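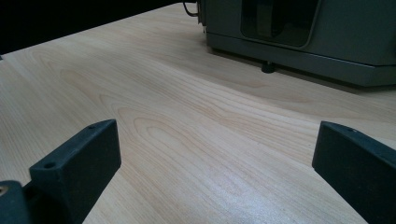 Looking after a pale wood-look table (what works in our house)

Posted 13/12/2020

I've had a pale table in the kitchen for years now and I've made most of the mistakes you can make with one. Ours gets used for breakfast, homework, wrapping parcels, repotting the odd houseplant and, at this time of year, an awful lot of icing sugar. So here's everything I do to keep the top nice, in no sensible order.

First, find out what you've got. Laminate and veneer can look very alike from above, all those lovely long grain lines and arches, but they don't want the same treatment. Have a look underneath or along an edge. Laminate is a printed layer and usually feels the same all over, veneer is a thin slice of real wood and you can often feel the grain a little if it's only lightly finished. If you still can't tell, treat it as veneer and be gentle!

For everyday wiping I use a soft cloth wrung out hard in warm water with one small drop of washing-up liquid. Wipe along the grain, then go over it again with a dry tea towel. The drying bit matters more than the washing (I skipped it for a whole winter and ended up with a swollen edge by the sink end, and that never goes back down).

Sticky patches: lay the damp cloth over the spot for 30 seconds and most jam will lift by itself. Don't go at it with a knife. For dried-on candle wax I hold an ice cube in a sandwich bag against it until the wax goes brittle, then nudge it off with an old plastic card.

Biro on laminate comes off with a dab of surgical spirit on a cotton bud. Please don't try that on veneer, it can take the finish with it. Try anything new on a hidden bit first, I use the inside of the overhang.

White rings from mugs are a veneer problem mostly. I leave them overnight, and quite often they've faded by morning. If not, a tiny smear of plain petroleum jelly, left a few hours and buffed off, has rescued two of mine and done nothing whatsoever for a third. Coasters are cheaper on the nerves.

Sunlight! Pale tops go yellow by the window and stay creamy under the fruit bowl. Move your bowl and your mats about every week or so and it'll change evenly. I turn the whole table end to end in March when the light comes back.

Scratches along the grain hardly show, and I leave them alone. Across the grain they jump out at you, so I use a wax filler stick one shade lighter than I think I need, rub it in with a fingertip and wipe off the extra. Go too dark and you've drawn a line on your table. Ask me how I know.

Felt pads go under anything that lives on the top. Check them now and then for grit, as one crumb of it stuck in the felt will do more damage than the bare pot would have.

Next time I'll do chair legs, and what I use on the wobbly one.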